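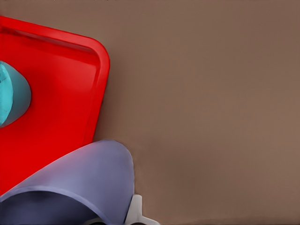
Table clearing (robotics)

Table clearing, also bussing or tray loading, is a household and food service chore used as a test task for robot arms. Cups, bowls and plates get picked up off a table and put in a tray or bin. Easy for a child. Still hard for a machine, mostly because of the variety: dish shapes, where things were left, what is leaning on what.

Status

Partly solved. Known dishes on a known table, good light: workable. Unknown kitchens: not yet. No general purpose home robot clears a family dinner table unattended at normal human speed. Shop-floor versions (same part, same bin, all day) are much further along and in some plants are routine.

Simulation

Most practice is done in simulation first. Cheap, nothing breaks, a run can be restarted in a second. Usual setup is one or two arms, a tray, a few dishes in plain colors. Weak points are well known: contact between a finger and a thin cup wall is hard to model, real dishes are greasy or chipped, and real tables are cluttered. A policy that does fine in simulation often drops things on the real bench. The gap has narrowed but has not closed.

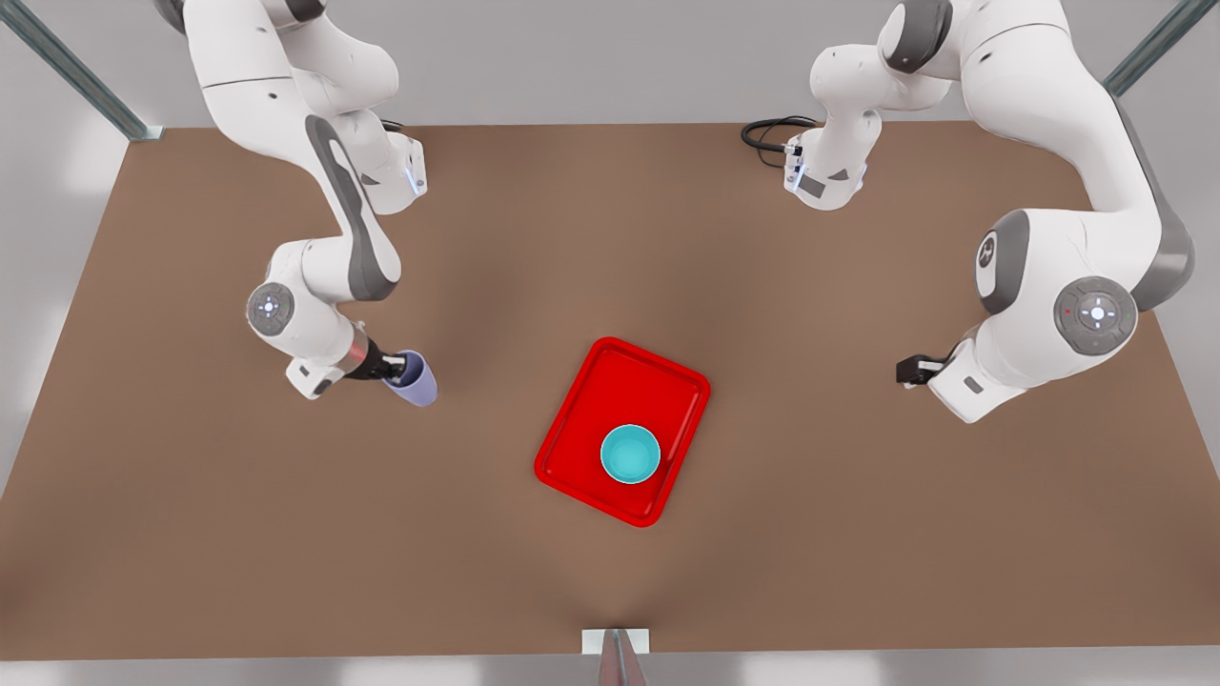
Simulated two-arm setup, one gripper holding a lavender cup, a teal bowl in the red tray.

Typical steps

Find the dish. Pick a grasp, rim or body. Lift. Move over the tray. Set down without hitting what is already in there. Let go. Most failures reported are at the grasp and at the release, fewer in the move between. Cups can roll. Bowls are awkward because the rim sits low and the fingers may touch the table before they close.

One arm or two

Two arms can split the work by side, or one steadies the tray while the other loads. Also more ways to colide. Many groups keep the second arm parked until the first has let go, which is safe but slow.

The Tovasik trials

Small bench study by Lakshmi Raju and Anil Alva, run over one September at the Tovasik workshop. Twelve layouts, three dishes at most in each. The arms finished 9 of the 12 in simulation and 5 on the real bench, same layouts. Alva put most of the loss down to slipping on glazed rims. Raju disagreed and blamed the camera calibration. Never settled, the bench was taken apart for another project.

Commercial use

Rundis sold a tray return station for canteens, fixed trays only, staff still scraped the plates. Zastden showed a home version, later withdrawn. Sumathi Kartha's review of both called them "good at the tray, poor at the table." Pai makes soft fingertips for this sort of work, no complete robot.

Open problems

Clear glass. Stacked bowls. Cutlery left inside cups. Liquids, which most tests leave out altogther. Speed. Also cost, as two arms and a mount are a lot to pay for one chore.

See also

Dishwasher loading; Bin picking; Bimanual manipulation; Sim-to-real transfer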